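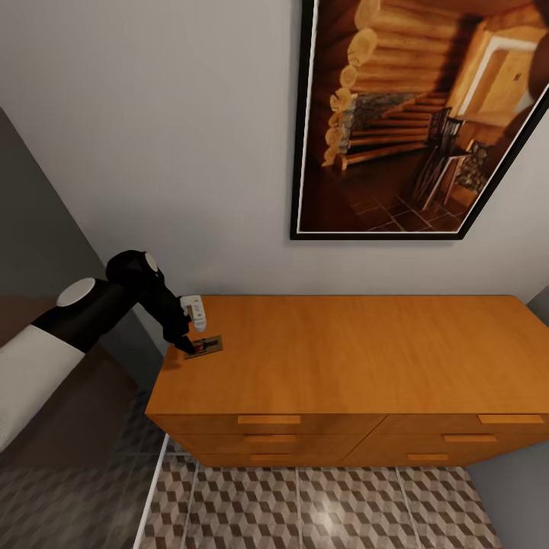 Re: [flatside] Dresser drawers sticking, and what to do about the top

From: Gintarė Sepp
To: Flatside furniture repair list
Date: 19th February

Daichi Maruyama wrote:

> Bought a dresser at an estate sale before the holidays and it has been
> fine until now. Two of the lower drawers have started to bind about
> halfway out. I have to lift the front and wiggle it to get it past.
> The runners are plain wood, no metal. I rubbed candle wax on them and
> that helped for a day.
>
> Also the top has a couple of pale rings and the finish is going dull
> where things get set down. Should I strip the whole thing? My
> brother-in-law says take a belt sander to it.
>
> I don't have a shop, just a garage and the usual hand tools.
>
> Daichi

Daichi,

Please keep the belt sander away from it until you know whether it's veneer. Pull the top drawer and look up at the underside and back edge of the top. If the grain on the surface carries over the end like a board, it's solid. If you see a thin line with a different wood under it, it's veneer and a belt sander will go through it in one pass. I did that to a nightstand in my twenties and ended up painting it.

On the drawers, I would look at the runners before adding more wax. Take both drawers out and turn them upside down on a blanket. The bottom edges of the sides wear into a long hollow, deepest toward the back, and the runner inside the case wears to match. Once that happens the drawer drops as you pull and the bottom catches on the divider. You having to lift the front sounds like this to me. Wax won't fix it. It only lets the drawer slide a little better into the same bad spot.

Lay a straightedge on the side edges. If the hollow is less than the thickness of a playing card, leave it alone and look elsewhere. If it's more, plane the worn edge straight and glue on a strip of hardwood to bring it back to height. I use maple because I have a lot of it. Cut the strip a little proud, let the glue cure overnight, and plane it down until the drawer face lines up in the opening. Do one side at a time and keep checking. The runners can often be flipped over if they are only nailed in. Some are glued as well, and those you patch in place.

Before any of that, check that the case is sitting square. Measure corner to corner both ways across the front. Garage and bedroom floors are seldom level, and a heavy dresser will rack enough to pinch a drawer. A shim under one foot has cured more stuck drawers for me than any plane.

If both measure out fine, it could be swelling. Mark the shiny rub spots on the drawer sides with a pencil and take a few shavings off those places only. Don't go after it in a damp spell. Wait for the heat to have been on for a while, then see what still rubs. A drawer fitted tight in March will rattle by the next winter if you took off too much — and you can't put it back.

For the top: pale rings are usually moisture in the finish and haven't reached the wood. Dark rings have. For pale ones, clean the surface with mineral spirits on a rag, let it dry, then rub the ring lightly with fine steel wool and paste wax, going with the grain. Try a spot at the back first. I wouldn't strip an old finish over a couple of rings and some dullness.

To find out what the finish is, put a drop of denatured alcohol somewhere hidden and wait a minute. If it goes soft and sticky it's shellac, and you can pad a fresh thin coat right over it once it's clean. If nothing happens, try lacquer thinner the same way. If that does nothing either, you have varnish or something newer.

Kiyoshi Shimada posted a long write-up on replacing worn drawer runners a couple of years back. It's message 356 in the archive and covers the case side in more detail than I have here. Rin Oda had a reply at 151 on thin cork mats for dresser tops, for people who put down keys and a phone every night and don't want to refinish again in 10 years. Get the kind without a rubber backing. Rubber can mark lacquer.

Let us know what the straightedge shows. Also, are the drawer bottoms solid wood or plywood? If they're solid and someone glued them in all the way around, you may have another problem coming.

Gintarė

P.S. Gaétan Lapointe, I still have your card scraper. I'll mail it with the hinges.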